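Notebook, Gunonau workshop
April 2018, Monday, evening

Open day is over. I write this now, before I forget the details, for me and for who takes the next demonstration.

We had over 70 visitors, mostly families in the morning and two school groups after lunch. Mairéad Moynihan did the talking and I was at the laptop. The group from Ó Flaithearta came last and asked the best questions, for example what the arm does when the camera cable falls out. (It stops. We tried it for them.)

Things to remember:

Warm-up. The shoulder joint drifted again in the first half hour, same as in March. I ran the calibration twice and then left it. Next time switch on at eight, not at nine.

Speed. I reduced it to 70 per cent of what we use on normal days. Visitors found it slow, but the small children stood close and I did not want to argue with myself about it. Mairéad wants it a little faster for Pliltolon. We did not agree yet.

Rillow script. It crashed once, at 2331 in the log, when I changed task before the arm was back in its rest position. My mistake, but the program should refuse this -- I will open a ticket.

Toy kitchen. It works much better for guests than the grey blocks. People understand at once what a mug or a pot is for, and they start to suggest tasks themselves. With the fridge door open they asked mostly for the fruit. The grapes are harder than the mango and I would not offer them again without practice.

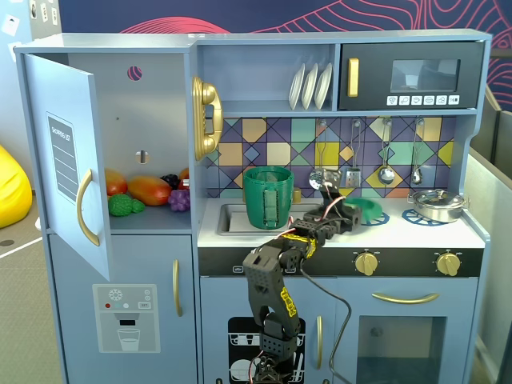 Photo: M. Moynihan / Gunonau

The gripper over the counter, near the teal-green bowl. The bowl is tilted by the first burner, and from such a position I prefer to take it by the rim. Mug in the sink and pot on the right burner are the places I want for the start of the Pliltolon demonstration also, so please copy them.

To do before then: new tape for the floor line, print 300 leaflets (we ran out), spare finger pads, 5 at least. Ask Mairéad about the long extension lead.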